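Crumbs and Clutter
a blog about eating, sorting and putting off the ironing

February 6, 2018

The great lid reckoning, and other container news

So I finally did the container cupboard. If you've been reading since November you know I've been threatening to do it for months, and that every time I opened that door something fell on my foot. Well, Sunday slippers are no protection against a casserole lid, and last week I'd had enough.

I took everything out and put it on the kitchen floor. Then I matched lids to bottoms like some kind of terrible card game, and I ended up with 21 lids that fit nothing I own. Twenty-one! I don't even remember buying that many boxes. Ivana (Ivana Herrera, my neighbor, regular readers know her from the jam episode) stopped by in the middle of it to return my big pot and laughed so hard she had to sit down. Then she found two of her own boxes in my pile and stopped laughing.

My rules, for anyone who wants them:

If it smells like onion after two washes, it goes to the garage and holds screws.

If the lid has warped so much you have to hold down one corner while you press the other, out.

Takeout tubs are allowed to stay but only the ones that stack. I kept six. Okay, eight.

Round ones. I know some of you love round ones. I gave all mine to Margit, who makes soup every week and has very deep shelves. In my little cupboard they waste so much room, and they roll.

What's left is mostly rectangles with clips on the sides, and I'm so happy with them. I had a few from Lullside that I got as a moving present years ago and they've been through everything - freezer, dishwasher, the time I left one on the roof of the car. The clear sides have gone a bit cloudy but the lids still snap. I bought three more of the flat kind to go with them, and those are now my lunch boxes, because they slide into my work bag sideways and leave space for a banana and my umbrella.

Which gets me to lunch. I've been trying to bring mine every day this year instead of buying a sandwich, and I've mostly kept it up! The trick for me is cooking a tray of something on the weekend and portioning it while it's still on the counter. If it goes into the fridge in the tray, it stays in the tray, and then I eat it standing up at ten at night with a fork.

This week's was rice with roasted squash, chickpeas and a lemony yogurt thing that I keep separate in an old jam jar. Simão says it needs chili. Simão says that about oatmeal.
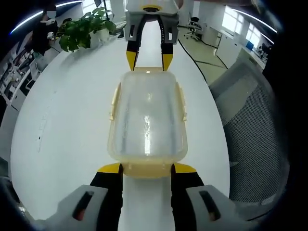 The other thing I love about the flat shape is that rice heats up evenly in it. In my old deep tubs I'd get lava around the outside and a cold lump in the middle, and I'd have to stir it halfway and put it back while the line behind me got longer. Now I spread it out thin, put a spoonful of water on top, leave the lid unclipped and laid on loosely, and it's done in one go. (Check that yours can go in the microwave, please. My mother melted one in 2009 and we still hear about it.)

I've also started writing the day I cooked it on a strip of masking tape on the side. Not on the lid! Lids wander. I learned that one with a lasagna that was labeled as plum compote for most of a winter.

The 21 orphans are in a bag by the front door. Oriana wants some for under her flowerpots and the rest I'll take to the recycling place if they accept that kind of plastic. Does anyone know? Leave me a comment.

Next up is the spice drawer, where I've already spotted three open bags of cumin.

Posted in: Kitchen, Lunch, Tidying
4 comments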